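Skerero Folk Weekend: Frequently Asked Questions

Home | Line-up | Tickets | Getting Here | FAQ

When and where is it?

Skerero runs over one weekend in October, in and around the old maltings at the bottom of the town. Doors open at 11am on both days and the last set finishes at 10.45pm. The site is cleared by 11.30pm.

How many stages are there?

There are 2. The Malt Floor is the larger one and is mostly standing, with a raised seating area along the back wall. The Kiln Room is fully seated and much smaller. When it is full, the door is closed until people leave, so come early for anything you really want to hear.

How many acts are playing?

We have 23 acts confirmed. Set times are posted on the Line-up page and on the boards at the entrance. If a time changes on the day, the boards are updated first.

Do I need a separate ticket for each stage?

No. A day ticket or weekend ticket gets you into both stages, the bar and the session tent. The only extra charge is for the afternoon workshops, which have to be booked in advance.

What are the workshops?

There are three this year: fiddle for improvers, harmony singing, and an introduction to the button accordion. Bring your own instrument for the fiddle workshop. Accordions are supplied for the beginners. Each workshop lasts 90 minutes and takes place upstairs in the Teoh Building, across the yard from the main entrance.

Can I get a refund?

Tickets can be refunded up to 14 days before the festival, less the booking fee. After that you can pass your ticket to someone else by changing the name on your booking. We do not refund tickets if a single act cancels.

Can I bring children?

Yes. Under-12s come in free with a paying adult and need a free child ticket, which you add when you book. Children are welcome at both stages until 9pm. After that the Kiln Room is over-16s only. Ear defenders can be borrowed from the information desk for a deposit.

Where can I stay?

There is no camping on site. The town has a few pubs with rooms, plus guest houses and private lets on the roads up towards the station. These fill up well before the festival, and most hosts ask for a minimum of two nights.
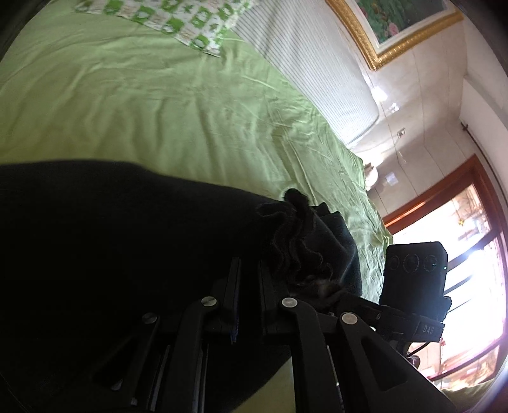

By the Skerero web team
Accommodation and travel answers updated in October

We do not take room bookings ourselves and cannot hold rooms for you. The tourist office keeps a list of places with vacancies and will read it out over the phone. If you expect to get in after the last set, tell your host before you arrive, as some lock the front door at 11pm.

How do I get there by public transport?

The station is a 15-minute walk from the maltings, downhill all the way. The Bolto shuttle bus meets trains from late morning and drops off at the yard gate. It goes back to the station after the final set on each stage. Pay the driver by card or with the exact fare in cash.

Is there parking?

Parking at the maltings is for Blue Badge holders and performers only. Everyone else should use the car park behind the leisure centre, which is free after 6pm. Please do not park on Maltings Lane. The residents need it and cars do get towed.

Is the site accessible?

The Malt Floor, the bar and the toilets are all on the level. The Kiln Room has a ramp at the side door. The upstairs workshop room has a lift, but it is narrow, so please contact us first if you use a powered chair. Carers come in free. Email us with your booking number and we will add the ticket.

Can I join in the sessions?

Yes, the session tent is open to anyone with a ticket. Vutanent lead the tunes from 2pm on the first day, and after that it is up to whoever turns up. Instruments can be left in the lock-up next to the information desk.

Can I take photos or record the music?

Photos are fine without flash. Please do not film or record whole sets. Audio recording in the session tent is allowed if you ask the players first.

Is there food?

Hot food is served in the yard from noon until 9pm, with vegetarian and vegan choices. You may bring your own food, but drinks other than water have to be bought on site.

My question isn't here

Use the form on the Contact page. We answer most messages within two working days, and a bit more slowly in the week before the festival.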